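Stolter Vehicle Trim and Equipment Records: Data Card

Version 6

Summary

The Stolter records are a table of passenger car trim levels and factory equipment, compiled from dealer price lists and printed sales brochures. Each row describes one trim level of one model in one model year, as it was offered to private buyers. The table contains 3,268 rows covering 214 models. It is maintained by the Zeltham Transport Archive and distributed as a single comma-separated file with an accompanying list of source documents.

The records were first compiled to support research into how optional equipment becomes standard over the life of a model. They are suited to questions such as when a given model first carried side airbags in its lowest trim, or how many model years passed between a launch and its first facelift. They are not suited to valuation, insurance rating or the identification of individual vehicles.

Contents of the release

stolter_trims.csv: the main table, one row per trim level per model year.
stolter_sources.csv: a list of 1,071 source documents, each with a short code used in the main table.
equipment_terms.txt: the controlled list of equipment names and the manufacturer terms mapped to each.
changes.txt: corrections made since the previous version.

All files are encoded in UTF-8. Fields containing commas are enclosed in double quotation marks. Empty fields mean that the source document was silent on the point. They should not be read as "no."

Main fields

model_key: a stable identifier for the model. It does not change when a model is renamed for a new generation.
generation: a whole number beginning at 1. A facelift does not start a new generation.
facelift: "yes" from the first model year in which revised bumpers, lamps or interior parts appear in the brochure.
body: hatchback, sedan, wagon, coupe, convertible, van or other.
trim_name: the name printed in the source, with original capitals and spacing.
trim_rank: position within the range by base price, with 1 as the lowest.
engine_code: the manufacturer's code where printed, otherwise blank.
equip_standard: equipment supplied at no extra charge, separated by semicolons.
equip_option: equipment available at extra cost, in the same form.
source_code: one or more codes matching the source list.

How the records were made

Source documents were scanned and read by two coders working separately. Each coder entered the trim name, body style, engine and equipment for every column of the printed price list. Where the two entries differed, a third reader consulted the original paper copy and entered the final value. The coding manual was written by Selamawit Belay, who also acted as third reader for the convertible and coupe entries. Mitali Jayawardena prepared the equipment term list and continues to review proposed additions to it.

Equipment packages presented a particular difficulty. Manufacturers often sell the same items under a package name in one year and separately in the next. In this table, packages are always broken into their component items, and the package name is kept in equipment_terms.txt. A winter package consisting of heated front seats and heated washer nozzles therefore appears as two entries. If a brochure named a package without listing what it contained, the package name was entered in full, followed by the word "unspecified" in parentheses.

Special editions are included when they had a separate column in the price list. Editions announced only in a press notice are excluded. Paint and upholstery colors are not recorded, except where a color was limited to a single trim level, in which case it is treated as equipment.

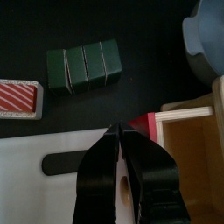 Known limitations

Coverage is uneven. Small hatchbacks and family wagons are well represented, while vans and low-volume coupes depend on a small number of surviving price lists. The part of the collection received from the Fernham dealership library lacks many spring supplements, and changes made partway through a model year may be missing for those models.

Trim rank is based on the base price of the smallest engine offered with each trim. Some upper trims were never sold with the smallest engine, and their rank was assigned using the next engine available to both. Users comparing ranks across body styles should take particular care, as convertibles were frequently priced on a separate sheet with fewer trims.

Terms for driver assistance equipment changed quickly and were applied loosely. "City braking," for example, may refer to a warning alone in one brochure and to automatic braking in another. The term list keeps the two apart wherever the source text allowed. Remaining cases carry the suffix "_unclear" and should be left out of counts of active safety equipment.

Brochures describe what was offered, and a factory may have built cars to a different specification when parts were short. The records contain no information on production or registrations.

Recommended use

Users should cite the version number in any published work. Analyses that follow a model across years should join on model_key and generation, and should not join on trim_name. The same trim name has in several cases moved from the top of a range to the middle without any notice in the brochure.

The Beyene script supplied with earlier versions is no longer maintained. It assumed that equipment fields were separated by vertical bars and will produce incorrect results with the present file.

Changes in this version

Facelift flags were revised for models whose only change was a new wheel design. These are now marked "no."
The body value "cabrio" was merged into "convertible."
Duplicate rows arising from reprinted price lists were removed.
Touchscreen size was moved out of the equipment fields and into a separate column, screen_in, given in inches.

Corrections and additions

Corrections should be sent in writing to the Zeltham Transport Archive, Vehicle Records Section, with the model_key, the model year and a legible copy of the relevant page. Requests without a source page will be kept on file but will not lead to a change in the table. Accepted corrections are listed in changes.txt under the source code concerned. The next revision is planned for November, and material received after the end of October will be held for the version that follows.

Terms of use

The tables may be used and redistributed for research and teaching, provided that the archive is named and any alterations are stated. Scans of the source documents are not part of the release. They may be consulted in the reading room by prior arrangement.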